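Home | Products | Guides | Stockists | Contact

Pratari Powdered Henna Hair Colour – User Guide
Section 2: Mixing, applying and rinsing
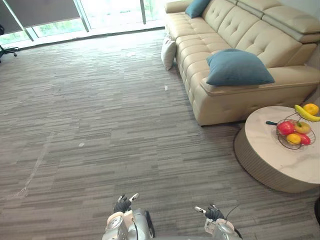

Pratari Customer Care, Home Colour Team

Read this section through before you open the sachet. If you haven't done a skin test yet, go back to Section 1. Allow two full days between the test and colouring your hair.

You will need:
A glass or ceramic bowl
A plastic or wooden spoon
Gloves (in the box)
An old towel and a shower cap
Petroleum jelly or a thick cream

Mixing

1. Empty the sachet into the bowl. One sachet covers hair to the chin. Shoulder-length hair takes 2.

2. Add warm water a little at a time, stirring as you go. Stop when the paste is as thick as plain yoghurt. Boiling water will weaken the colour.

3. Press out any lumps with the back of the spoon.

4. Cover the bowl and leave it for four hours at room temperature. The top of the paste will turn darker than the rest. Stir it back in.

Note: Do not mix in a metal bowl that is chipped or rusty.

Applying

5. Wash your hair with a plain shampoo and towel it until damp. Leave out the conditioner.

6. Put petroleum jelly along the hairline, over the ears and on the back of the neck.

7. Put on the gloves. Part the hair in the middle and work the paste in from the roots, one thin section at a time. Start at the back – the hair there is usually thicker and takes longer.

8. Pile the hair on top of the head, smooth any leftover paste over it and put on the shower cap.

9. Leave for two hours. For grey hair, leave for three.

Caution: Henna stains cloth, grout and unsealed wood. Wipe up drips at once with a damp cloth.

Caution: Keep the paste away from the eyes. If it gets in, rinse with plenty of clean water and seek medical advice if the soreness goes on. Do not use on eyebrows or lashes.

Rinsing

10. Rinse with lukewarm water until it runs clear. Conditioner will help to loosen the grit.

11. Do not shampoo for two days. The colour looks bright at first and deepens over that time.

Unused paste can be frozen in a sealed bag and used within 14 days. Dry powder keeps until the date on the box if the sachet is unopened.

Guide revised by Dalal Qaisi, May 11, 2025

Related guides
Section 1: Skin test and strand test
Section 3: Covering grey in two stages
Grinden scalp oil: how much to use
Removing henna marks from skin

This site uses cookies to remember your settings. Accept | Manage cookies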